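Keeping Paper Under Control in a Busy Kitchen

Updated 11th July

If your kitchen is anything like mine, paper comes in faster than it goes out. School notes, coupons, the water bill, a recipe torn out of a magazine in November that you still mean to try – it all lands on the counter next to the toaster and stays there. I spent years moving one big pile from one end of the counter to the other whenever I needed to roll out a pie crust, so please believe me when I say these are tips from a fellow sufferer and not from a tidy person!

Start with a grocery bag and a timer. Set it for 40 minutes, put some music on, and go through the whole pile in one sitting. Anything expired goes straight in the bag. Don't stop to read the recipes (I always want to, and then it's suppertime and I've thrown out two coupons and a pizza menu).

Next, give every kind of paper a home. Bills live in a plain folder that stands up beside the cookbooks. Recipes go in a three-ring binder with plastic sleeves, which wipe clean when you get batter on them, and you will. My binder holds 200 pages and I was sure I'd never fill it, but the soups alone have crept past the first divider.

Whatever you need to look at this week goes on a board. When we lived in Brikville I used the side of the refrigerator for this, and the magnets slid down every time somebody shut the door with a hip. A board on the wall by the phone has been much better for us. Hang it at eye level for the shortest person who needs to read it, and keep it well away from the stove, where the steam curls everything.

Try to keep no more than 8 things up at a time. Once notes start to overlap, the bottom ones might as well be in the attic. I clear ours while the coffee drips, and it takes no longer than the pot does.
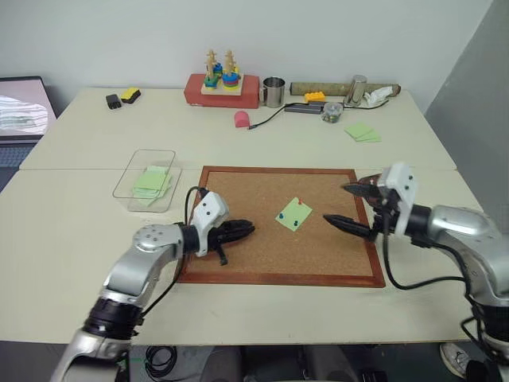 What can I do about old pin holes in a cork board?

Rub the surface gently in small circles with a piece of 220 grit sandpaper, then wipe away the dust with a barely damp cloth. Small holes mostly close up by themselves. For bigger ones, mix the cork dust with a dab of white glue, press it in with a toothpick, and leave it overnight before you pin anything there again.

One more thing about pins, while we're on the subject. Keep the spares in a little jar with a screw lid – an old spice jar is perfect – and put it up on a high shelf if you have toddlers or a nosy cat. And if you're hanging a heavy board on drywall, use proper wall anchors. I trusted a single nail once and we all heard it come down during supper.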